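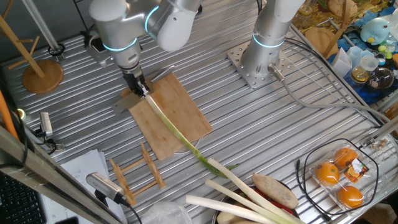 Two Arms and a Bunch of Green Onions: My Rovolow Bench Kit Gallery

I've been living with the Rovolow two-arm bench kit since July, and people keep asking me for pictures, so okay, pictures! If you missed my first post, the short version is that I had $4,000 set aside for a new oven and spent $3,865 of it on secondhand robot arms instead. Ollholm, the reseller, takes in lab returns, checks them over, puts fresh software on them and sells them as a bundle with the mounting plates, a gripper, the cameras and a fat stack of setup notes. The oven still works fine if you kick the door.

My whole plan for it is vegetable prep. I don't want it to cook, I don't want it to talk to me, I just want to see how far a kit at this price gets with a knife and a cutting board. Green onions are my test vegetable. They're cheap, they're long enough that you can see from across the room where they ended up, and I'll happily eat the results over noodles for a week (I have, more than once).

Most of the practice goes into picking the onion up. The Rovolow gripper is lovely on anything chunky. A potato is no trouble at all, and it handled oranges on the first evening. A green onion is another story -- squeeze too little and it slides, squeeze too much and you've got onion paste. There's a force slider in the software, and I've ended up keeping it way down near the bottom for anything with a leafy end. Musa Ekwueme, who bought the same bundle a couple of months before me, told me to grab the pale end and leave the greens alone. Good advice, and I wish I'd had it before I ruined a whole bunch.

What the wrist sees
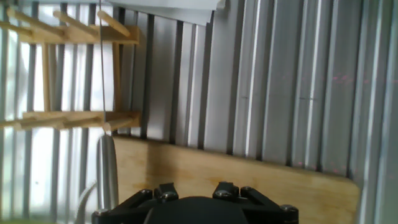 The wrist camera is the part of the kit I had the most doubts about, and it's the part I'd now pay extra for. The fixed cameras are great for knowing where the arm is in general, but when the gripper gets down low they lose sight of what's between the fingers, and the wrist view picks up from there. It's small, it's light, and the cable hasn't snagged on anything yet (touching wood as I type). My one real gripe is how it deals with daylight. With the sun coming in through the blinds, the left side of the view goes hazy and the dish rack bleaches out on that side, while the board down low stays easy to read, wood grain and all. There's an exposure lock in the menu, two screens deep, and I'd love to have it up front next to the record button. I wrote to Ollholm about it and got a very nice reply from Iara Cáceres saying it's on the list for the next release. We'll see!

Setup, by the way, took me a Saturday and part of the evening. The arms come on square plates with a grid of holes, and if your table is the slotted kind, you bolt them straight down. I had the table already from an abandoned CNC project. If you're starting with a regular kitchen table, budget for a proper work surface too, because the arms are heavier than they look in the listing and a wobbly top will drive you nuts. The printed notes say to run the calibration again every time you move a camera. I ignored that for a while, and then I stopped ignoring it.

From the other end of the bench

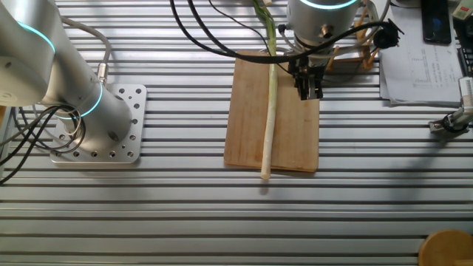 Gripper over the board with the onion laid out lengthwise, greens at the top. Setup notes within reach, as always.

Cables get their own little section, sorry. I get more questions about those than about anything else on the bench. The bundle comes with everything you need to connect it up and nothing whatsoever to tidy it with. The leads are generous, so you can put the arms a good distance apart, but with a small bench like mine all the extra has to go somewhere. I tried clips and I tried a sleeve. The sleeve was too stiff and tugged at the wrist on long reaches, so off it came. Big loose loops are what I use now, and they look messy and behave beautifully. Rizwan Rana on the owners' forum has a printed bracket that lifts the wrist cables up and back, and I'll be making one as soon as my printer is talking to me again.

The glowing rings at the joints, since three of you asked in the comments: yes, they come like that, and yes, you can dim them. I leave mine on. At seven in the evening with the overhead light off it looks fantastic, like a tiny nightclub for vegetables.

Knife time 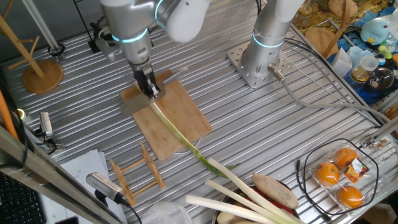

I was nervous about the knife for weeks. The kit has no special knife attachment, so whatever you use has to be something the standard gripper can hold on to, and a skinny rounded handle will twist on you the second there's any pressure. I went through most of my drawer before I found one that behaved. A broad, flat blade turns out to suit the arm much better than a pointy one, as far as I can tell from my own fiddling, and with the gripper clamped around the knife it can lay that blade right down across the onion on the board. Straight down is the motion it likes. Rocking, the way I'd do it by hand, is beyond what I've managed to teach it, and Anatole Lacroix (who has far more patience than me and the same model of gripper) says he's given up on rocking too. I also keep the bowl with the rest of the vegetables well off the board, so I'm not reaching anywhere near the blade when I want the next one. And please, set the speed limit before you ever put a knife in it. It's on the safety page of the software and it's off by default, and I do hold that against them.

So would I buy it again? At $3,865, for someone who enjoys tinkering, yes, in a heartbeat. For someone who wants dinner faster, goodness, no. It took 13 evenings before I had a routine I'd let a friend watch, and I'm still faster with my own two hands and a dull knife. I have had a ridiculous amount of fun, though.

Next up is carrots, and I've been promised a softer set of finger pads to try. If you have the Rovolow kit and you've gotten it to peel anything, leave me a comment with your slider settings. I'll add more pictures to the page once the pads get here.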